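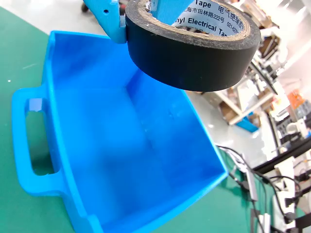
What to show with a small robot arm at an open day, when visitors stay only a few minutes?

Last updated Feb 9, 2025
400 shares

Imke Kasten

Good evening to all. Our workshop in Drarnholm has an open day in April, and I am responsible for the robot table. We have a small arm with a two-finger gripper. The plan is that it takes a roll of electrical tape from a green mat and places it in a blue plastic bin. It is a simple task and I like it, but my colleagues think it is too boring for the public and want that the arm writes names with a pen.

Last year I visited the open day of Vasano and there the robot did very complicated things with a glass of water. Most of the visitors looked for one minute and went to the coffee. So I do not believe that complicated is the same as interesting. On the other side, I have never done a demonstration for strangers, only for people who already work with robots.

My questions are these. Is tape in a bin enough? And what must I prepare so that it does not become embarrassing when the gripper misses? Families with children will come, and also a few people from local companies who ask more difficult questions. I thank you in advance for your time.

Clotilde Moulin

Dear Imke, tape in a bin is enough. I have done the table at Noneck for several years, and a short task which everybody understands without explanation is the best one. The visitor sees a roll and sees a bin, and he already knows what should happen. With the pen, he must wait until the name is finished, and then the next person wants also a name, and you have a line to the door.

A roll of tape is also a good object for learning. The gripper can hold it from the outside, or it can put one finger through the hole and the other one against the outer edge. Let the visitors guess first which way is better. Children have strong opinions about it, and the company people too.

About missing: leave it in the program. When our arm dropped something, people came closer. Please only decide before who picks up the roll, and that this person stops the arm first.

I would not speak during the movement. Say two sentences before, be quiet, then take questions.

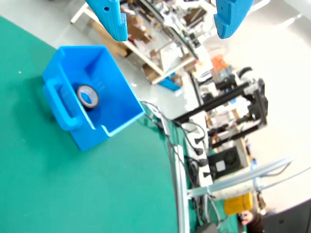
How long should one demonstration be?

Four minutes with the questions included is a good length, and the movement itself should be much less than one minute.

Romain Renaud

Do the pen. Children like to take something home. Or give candy, it works also.

Armelle Lecomte

I agree with Clotilde and not with Romain, although candy is never wrong. I would like to add the practical side, because the talk is the smaller part of the work. This is the order I use in the morning:

1. Fix the mat to the table. If the mat moves a little, all your taught positions are wrong and you will search for the mistake in the software for an hour. I speak from experience.

2. Mark the place of the bin with small pieces of masking tape at the corners. Visitors touch the bin. They always put it back very politely, and always in a different place.

3. Look at every cable through the full movement, slowly. A cable that lies well in the rest position can be pulled when the arm is stretched. Do the check again after lunch.

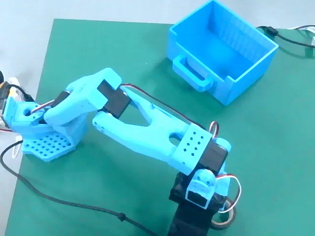 4. Make a line on the floor for the visitors, and a second, lower place to stand for small children. My arm is weak, but a finger between two fingers of a gripper is still not pleasant.

5. Keep the stop button on your side and try it before the doors open.

6. Have two other rolls of the same size. One of them will go home in a pocket.

For the difficult questions from companies, I write the ones I cannot answer on a paper with the e-mail address of the person. At Kordestani they were happy to receive the answer two days later. It is better than to invent something.

Imke Kasten

Thank you, Clotilde and Armelle, this helps me very much. I will keep the tape and the bin. I had not thought about the masking tape for the corners. Romain, I will ask for a budget for the candy.

3,183 views
6 comments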